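4. Changes at the teardown benches

4.1 What the arm took over, what it didnt

Ginmont takes in retired office desktops and strips them for drives, memory and processors. Before the arm came in, everything was done by hand, start to finish. Same bench, same person, 30 machines a shift on a good day. The arm now handles part removal and sorting to the tray. Opening the case, judging damage, deciding what is worth keeping — still people.

We watched the benches for 5 weeks and interviewed staff at the start and again at the end. Notes were taken by hand, no audio. Quotes checked with the speakers before use.

First finding, and the one everybody raised: the hands rest but the eyes don't. Workers had expected to walk off and do other jobs while the arm worked. In practice they stayed close. Drives in caddies are a worry for them, connector pins in particular (Figure 3a), and memory latches came up in almost every interview. Selma Kneževič called it "babysitting with a screwdriver in my pocket." 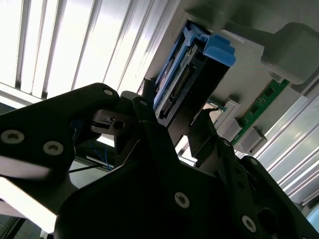
Figure 3a. Gripper fingers close to a hard drive in its blue caddy; memory module at right.

Second finding, pace. By hand, people sped up and slowed down as they liked, hard machines first, easy ones after lunch. With the arm the order is set by the queue. Some liked this, less to decide. Others said the day got flat. Iason Tsoukalas kept a paper list of his stops for one shift and most entries were short, under a minute, too short to start anything else. We think this matters more than the total downtime, which is what management tracked.

Third, sore wrists. Complaints went down. We can't put a number on it, the old log was not kept the same way.

4.2 The tray as a shared object

We did not plan to study the tray. It came up anyway. Parts used to go in bins, sorted at the end of the shift by whoever was free. Now each kind of part has its own place on the fixture, CPU in the rectangular recess, memory in a slot, drive caddy across the top (Figure 3b). People began to use the tray as a way to talk about work — "it's a tray problem" meant a problem nobody at the bench could fix alone. Layout changes went through engineering and took days. Under the bins anyone could just move a bin.

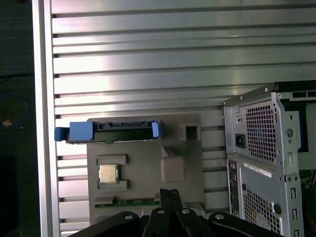

Athina Karras disagreed with us on this point when she read the draft. Her view was that the bins only looked flexible, that parts got mixed up all the time and the newest person got blamed for it. With fixed places the blame stopped. She asked that we say so, and we do. It also fits what two other workers told us seperately about their first month.

So the loss of control over layout and the relief from blame come from the same change. We had coded them as different themes. Recoding is under way, not reported in this version.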